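How to Set Up a Snack Table for a Long Game Day

I love hosting board game days. The games are great, sure, but I get just as excited about the table on the side with all the food on it! After a lot of Saturdays-that-became-Sundays at our place in Cernedport, I have a way of doing it that keeps everybody fed and keeps crumbs out of the card decks.

Start with the schedule

Work out when people arrive and when you expect the last game to wrap up. Ours usually start at noon and run until 9 or so, and that means one proper lunch, one lull in the late afternoon when everyone gets quiet and hungry, and a light supper if the final game drags. Write those three times on a scrap of paper and stick it on the fridge. You're planning food for those moments, and the stuff in between can be small.

Pick a spot away from the game

The snack table should be far enough off that you have to stand up to reach it. I know that sounds mean, but people stretch their legs, they chat, they look at somebody else's board on the way back. A folding table against a wall works fine. Leave enough room for two people to pass each other, and keep the cord for the kettle behind it.

Choose food you can eat with one hand

Anything that needs a knife and fork goes with lunch. For the rest of the day, think of someone holding five cards in their left hand. Sandwiches cut into triangles are perfect, and if you wrap each one you can make them the night before. Grapes, cheese cubes, pretzels and candy bars all work. Chips are the big troublemaker (that orange dust gets on everything), so if you serve them, put out a pair of chopsticks next to the bowl. Try it once and you'll never go back, I promise.

Give everything its own holder

A shallow basket is my favorite for wrapped things, and a stepped stand is wonderful for candy, as the back row shows over the front row and people don't have to dig. 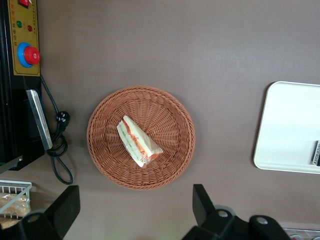
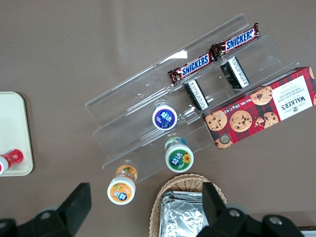 Buy or borrow holders in different heights if you can. My friend Ilham Mansour uses upside-down cake pans with a cloth over the top, and it looks terrific. Put napkins at both ends of the table, and a small trash can underneath where people will see it. Wrappers left on the game table end up under the board, and then your little wooden farmers start sliding downhill.

Drinks go somewhere else

Really, do this one! A separate stool or shelf for drinks saves so much grief. Use cups with lids or heavy mugs that don't tip. I fill a pitcher with water and lemon slices, put the coffee in a thermos, and let people bring whatever else they like. If your game has cards you care about, sleeve them. I sleeved all 119 cards in my favorite trading game in one evening with a movie on, and two weeks later a whole mug of tea went over. Every card survived.

Mind the cold stuff

Sandwiches with meat, egg or mayo shouldn't sit out for more than two hours, and less than that on a hot day. I put out a few at a time and keep the rest in the fridge, then refill between games. Cheese gets the same treatment. Set a timer on your phone, especially if you're the kind of person who gets lost in a trading round (me, every time).

Ask about allergies early

Send a message a few days before and ask what people can't eat. Keep nuts on their own plate with their own spoon, or skip them. Save the packaging from anything you unwrap so that guests can read the ingredients. Little folded labels are nice too, and kids love making them.

Refill at the breaks

When a game ends, take five minutes. Wipe the snack table, top up the bowls, swap out the napkins, and have everyone wash their hands before the next box gets opened. I save one treat for the late afternoon, usually a pan of warm brownies, and bring it out around the time people start yawning at the rule book. Cut them small and let them cool a bit first, so they hold together on a napkin.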